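Home Forums Rules Search Log in

Off-Topic Lounge > Days out

Lurow open day - anybody else go?

gristlepath wrote:

So I finally made it to the open day at Lurow last month, the automation place out past Fairclough, and I've been meaning to write it up ever since because I had such a good time (and my feet have only just forgiven me). Doors opened at 8 in the morning, I got there a little after, and there was already a line for coffee that went back to the parking lot.

The big hall was mostly the stuff you'd expect. Conveyors, boxes going up, boxes coming down, a guy with a headset who was way too loud. I skipped most of it. What I went for was the kitchen work in the side room. They do a session where two arms work over a pan, and before that they run the same job in simulation on a big screen so you can see what the arms are meant to be doing. I stayed for 3 of those sessions! My wife gave up and went to sit in the car.

Anyway, who else was there? I want to hear what people thought, especially of the Olero talk, which I missed.

dunmoreish wrote:

I was there and I was bored stiff, sorry. 50 bucks for a ticket plus parking and half the machines in the main hall were behind rope. The Olero talk was a sales pitch with a long video in the middle. You didn't miss a thing.

The side room was OK. But it's eggs. I can make eggs.

gristlepath wrote:

Ha, fair enough on the eggs. I still think you're being hard on it. Boxes are easy because every box is the same. Food slides around and sticks and folds over when you don't want it to, so I'd much sooner watch a machine deal with that than stack one more pallet.

And I didn't pay 50, I got the early price. Did you buy at the gate?

dunmoreish wrote:

Yeah, at the gate. Which may be why I'm cranky.

pipwillet wrote:

Took my 2 kids and they loved the side room, would not leave. The woman running it let them ask whatever they wanted and never once looked at her watch. My youngest asked if the arms get tired and she gave him a real answer about motors warming up - he's been repeating it at dinner all week.

Main hall was too loud for them though. If you bring little ones, bring ear protection. The signs tell you that once you're already inside, so thanks for that.

tallowbank wrote:

I have to side with dunmoreish on the simulation part. I drove a long way to see machines and I don't want to look at a screen when I get there, I have one of those at home. Ditier had a booth near the back with a real arm you could walk right up to, and I got more out of ten minutes with that than out of the whole side room.

gristlepath wrote:

See, I thought the screen was the best part! You get to look straight down on everything, and with the real arms I mostly had the back of some tall fella's jacket. Plus she could stop it whenever somebody had a question, and then you could talk about where the spatula ought to go and what the other hand is up to, all without an egg getting ruined.

Totally missed the Ditier booth. Was that past the restrooms? I walked by something with a blue curtain and figured it was storage.

tallowbank wrote:

Blue curtain, yep, that was it. Terrible spot. They had candy too.

dunmoreish wrote:

OK the candy I would've liked.

pipwillet wrote:

Does anybody know if they're doing it again? The kids are asking. I heard August from one person and next spring from another, and the Lurow people at the door just handed me a flyer with nothing on it but a map.

gristlepath wrote:

I heard August too, from the lady in the side room, so I'd go with that. She said they want to move the kitchen work into the main hall next time and put seats in, and I really hope they do, because standing on concrete all morning is for younger people than me. I'm going either way. I'll get there before the coffee line, go see Ditier first, and then park myself in front of the omelet for as long as they'll let me. If anyone wants to share a ride from the Fairclough side, send me a message, I've got room for 2 in the back as long as you don't mind dog hair.

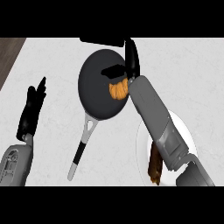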